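Drinonlow Disposable Measuring Cylinders, Frosted Plastic, Sleeve of 26

Reviewed by Rajkumari Bajpai, December 2020

I mix small amounts of things all week. Epoxy for table repairs, wood dye, plant feed for the greenhouse, and citric acid solution for getting scale off old taps. For years I did it with glass cylinders that I washed between jobs, and I have broken three of them, two in the same month. In November I ordered a sleeve of the Drinonlow plastic ones to see if I could put the glass away for good.

What you get

A sleeve of 26, all one size, stacked inside one another. There is no lid, no stand and no leaflet. The plastic is milky and lets a fair amount of light through. It isn't clear like glass, and if you are used to glass that takes some adjusting to. The body gets a little wider toward the top and finishes in a thin flared rim with a pouring spout. There is a flat tab sticking out on the other side.

The scale is printed in black, with short ticks and longer lines at regular intervals. The numbers sit beside the longer lines and the unit is ml. There is also some red printing low down, and "single use" in black running up the side.

Reading the scale

The black print is easy to see against the white plastic. With dark liquids there is no problem at all – wood dye shows as a solid band and you can read it from across the bench. Water is harder. I have to get my eye level with it and put a lamp behind, and even then I trust it less than glass.

My main complaint is where things are printed. The numbers wrap around the curve, so you can't always see the whole number and the short ticks from one angle. I end up turning the cylinder to find the number, then turning it back to check the tick. The unit is printed sideways too. It makes no difference once you know it's ml, but Shuzhen Lei, who shares the workshop with me, picked one up and had to tilt her head to find out what she was measuring in.

I checked one against my good glass cylinder with water at several levels. The difference was too small for me to care about for dye or plant feed. I would not use these for anything where a small error costs money.

Pouring

The spout is good. It throws a clean stream if you pour at a steady pace, and it dribbles down the outside if you go too slowly, same as most spouts. Resin leaves a string at the end that you need to wipe off. The tab opposite is useful for steadying the cylinder with a fingertip as you tip it. It isn't a handle and you shouldn't try to lift a full one by it.

Stability

Fine on a flat bench when there is something in it. Empty, it's light enough to get knocked over by a sleeve or a draft from the door. I now put mine in a shallow tray.

Can you reuse them?

They say single use and I treat them that way for resin. For plant feed I have rinsed the same one many times. The printing has faded a bit where my thumb goes, and the red went first. Alcohol takes the black off quickly, so don't wipe the outside with it. I wouldn't use a rinsed one for anything going in your mouth.

Compared with others

Before these I tried the Brillar cups, which are short and wide. They are cheaper and harder to knock over, but a wide cup is poor for small amounts. The Ikonen cylinders are clearer and the numbers are easier to read, but they only came in packs of 300, and I don't have the shelf space or the need. Máté Lakatos uses the Ikonen ones at his shop and goes through a pack fast enough that it makes sense for him.

Good points
Dark liquids read easily
Clean pour at a normal speed
Pack is a sensible size for a home workshop
They store in very little room

Bad points
Numbers curve out of view
Water is hard to read
Light when empty
Print doesn't stand up to alcohol

I would buy them again for resin and dye. For water and anything that needs care, I've kept one glass cylinder on the high shelf.

Because they nest, the rims sit one above the other with the spouts showing, and a sleeve takes up hardly more floor than a single cylinder. The fit can be snug. If one won't come away, hold the lower one near the base and twist the upper one a little before pulling. 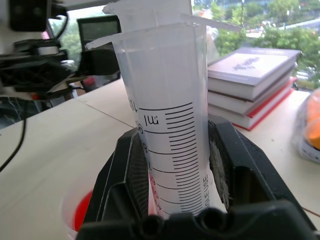 Storage and care

Keep the sleeve upright and out of the sun. Mine stood on a windowsill for the first week and I moved it, as I've had other plastic go brittle there. Leave the plastic wrap on and fold the top over to keep sawdust out. I take from the top and don't put used ones back in the stack, even rinsed. The plant feed one lives in the greenhouse with a strip of green tape on it.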